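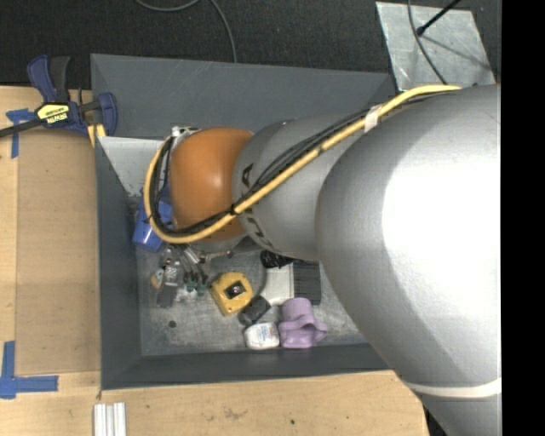 *Small household objects in a deep gray bin.*

## The 16-dollar bin and the number behind it

Three of you forwarded me the same Corkus mailer in July, so I suppose I have to write about it. For those who were spared: Corkus is the home-organizing outfit that sends you a guide, a sheet of stickers and access to some videos for $16 a month. You go through the house, you pull out every small thing that has no fixed place, and all of it goes into one large bin. The bin sits for four weeks. Whatever you haven't gone looking for by then, you give away.

The pitch rests on one number, printed very large on the front of the mailer. The typical household, it says, owns 1,150 small objects and never touches 800 of them.

I wrote and asked where that came from. The first reply thanked me for my interest and offered me a free month. The second said the figure was "based on our member community." I asked how many members, and whether anybody had stood in their kitchens counting, and how you prove that a person never touches a corkscrew. The third reply was the first one again, free month included.

So we have a figure taken (if it was taken at all) from people who signed up for a decluttering program. You might as well survey the waiting room at a dentist's office and report that most Americans have a toothache. It may well be true that your house is full of stuff you don't use. Mine is. But I knew that before the mailer came, and a made-to-measure number doesn't tell me which stuff.

My bigger complaint is the four weeks. Why four? A turkey baster has a pretty good reason for being left alone all summer. The same goes for ice scrapers, birthday candles, the little key that bleeds the radiators, and the spare fuses you'd very much like to find when the lights go out. I can't think of a worse test for a fuse than whether you wanted it lately. The guide gets around this with a page on "seasonal exceptions," and the page is long, and by the time you have worked through it you've excepted most of what was in the bin. Fine, but then what was the bin for?

Zoriana Polishchuk, who many of you know from the swap table, did try the thing properly and sent me her notes. She is fairer than I am, so I'll quote her:

> I liked the first afternoon. It felt good to have the counters clear. Then for a month I had a big bin in the hallway that I walked around, and every time I needed tape I had to dig for it, and digging for tape counts as "using" the tape, but I'd also moved nine other things to get to it. Do those count? I wrote to them. They said to trust my feelings.

She ended up giving away two bags and buying a new can opener. She says she would have done the two bags anyway. I don't know how you'd check that either, to be fair to Corkus.

Lanying Bai takes the other side and asked me to say so. Her view is that most people need a push, that a dumb rule is still a rule, and that her brother cleared out a whole garage this way after ten years of talking about it. I accept the garage. I'd only ask whether he needed the subscription. The bin method has been around in one form or another for as long as people have had boxes and attics, and the box-in-the-attic version is free. What you are paying for each month, as far as I can work out, is a reminder. A subscription also has an odd effect on a job that is supposed to get finished. If the method works, why would you still be a member by next spring?

There's the question of where it all goes, too. The videos are very breezy on this ("release it!"). Begoña Vallejo sorts at the thrift store on Radell Street and she was less breezy. They get a lot of mixed bins now, brought in whole, with the lids taped down. Single chopsticks. Chargers for phones that don't exist anymore. Half-used glue. Somebody has to go through every one by hand, and much of it goes straight in the dumpster, at the store's expense. She'd like people to know that kitchen tools and unopened craft supplies sell well, that loose batteries are a headache, and that a bag of one kind of thing is worth more to them than a bin of everything.

Here is what I'd do with the money, for what my opinion is worth. Buy nothing. Take one drawer, the bad one, and empty it onto a towel while the radio's on. Throw out what is broken. Put like with like in whatever shoebox or old mug you have, and shut the drawer. You won't feel transformed, and you'll probably have to do it again next year.

If any of you has stuck with the program for longer than a season, I'd be glad to hear it, especially if you kept any kind of list. I mean an actual list of what went in and what you went back for. I've had plenty of letters about how light everybody feels.

Begoña's store takes drop-offs at the side door on Radell Street, mornings only. Please leave the tape off the lids.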